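2025-07-30, Kirkside, back room

Started on the display shelving for the September open day. Timmermans wants the soft toys up first so the Wundano samples can go in afterward, and Godelieve has the key to the cupboard where those are kept. Evelien is still going over the labels.

Both wooden units stand against the pale wall with a gap between them. Left them unfinished for now. Wim would like to oil the wood; Henk says leave it, oil will mark the plush. I agree with Henk. Budget for shelving is 200 and we have spent most of it, so the oil would have to come out of something else anyway.

Went over the posts with 180 paper and ran a bare hand down each one. Found 3 rough spots, all low down, now gone. Bolts are the Fatamlow ones from the second box. The first box has the wrong thread, do not use, I put tape on the lid.

Light is poor on that side of the room. The right-hand unit throws a big shadow on the wall between the two. Thanasis thinks a clip lamp would fix it. Need to check the length of the cord before buying.

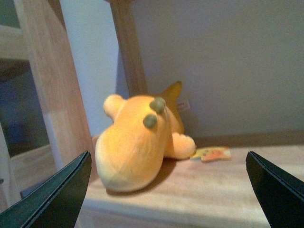
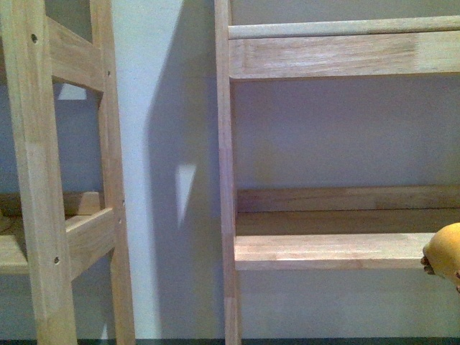
First: orange plush on the shelf. Second: the two units and the wall between.

Orange one is item 507 in the list. On its belly is the best pose so far, because sitting up it tips forward onto the snout. White tag stays on, Evelien needs it for the register. The little printed card should go in front of the toy at the right-hand side, flat if it will stay flat. The corners curl. Try a night under the big dictionary.

To do:
Ask Godelieve for the key
26 more cards to trim
Felt pads under the feet of the left unit
Measure the cord run for the lamp
Return first box of bolts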